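How a Streaming Series Gets Its Trailer Out: Media Studies Project Report

For our spring project we had to pick one part of the television business and follow it from start to finish. I picked trailers, which I already watch far too many of (my roommate can confirm this). My case was the second season of Gurnbridge, a small mystery series about a ferry town, and I followed its promotion through April until the season came out. 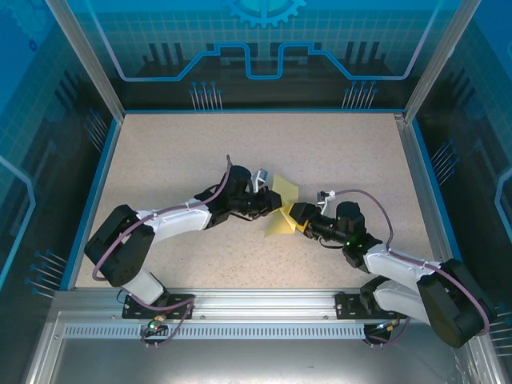

Somtochukwu Danladi

I started with a simple question: how much of a season do you need to show before people want to watch it? The first teaser for Gurnbridge is only 40 seconds long and has hardly any dialogue. You get the ferry horn, the sister's voice on the answering machine, and then the title. I loved it! The full trailer came nine days later and it gives away a lot more, including who comes back from the mainland.

My method was to watch all 3 videos (teaser, trailer, and the cast interview) and read the comments under each one. I ended up with 259 comments that said something about the story, and I sorted them by what people were reacting to. The music came out far ahead of everything else, with 115 comments. I had expected the cast to win easily — Femi Osagie plays the harbor master and was the big favorite of season one — but people kept asking about the song.

The song is "Justberg" by the band Gerlach, and it is slower in the trailer than on the album. Lawal Ezeani, who edited the trailer, was kind enough to answer my questions by email. He told me the song was chosen before a single shot was, and that he cut the pictures to the drum part. Once I knew that, I went back and watched it again with the sound off, and it felt like a completely different show. The harbor chase drags without the drums, and the quiet scene in the kitchen gets much sadder.
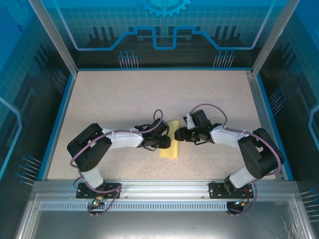 The cast interview was the one I learned the most from. Nadiia Shevchuk, who plays the sister, talks about filming the finale first and having to work backward from it, and the comments there are longer and friendlier than under the trailer. Fans answer each other's theories. A few of them had worked out the ending from a coat she wears in the teaser (they were close, but they had the wrong brother).

I also looked at how the videos were spread. The teaser was shared by Nendeo, a fan newsletter with more than 4,000 readers, and many of the early comments mention reading about it there. I would like to have compared this with the first season, but most of the old comments were gone by the time I looked.

If I did the project again I would save the comments on the first day and add a second series, maybe a comedy, where the jokes have to work in the trailer without being used up. I would also ask the composer for an interview. Thank you to Osaze Nwankwo for reading two drafts and for arguing with me about the kitchen scene, which he still thinks should have been left out of the trailer.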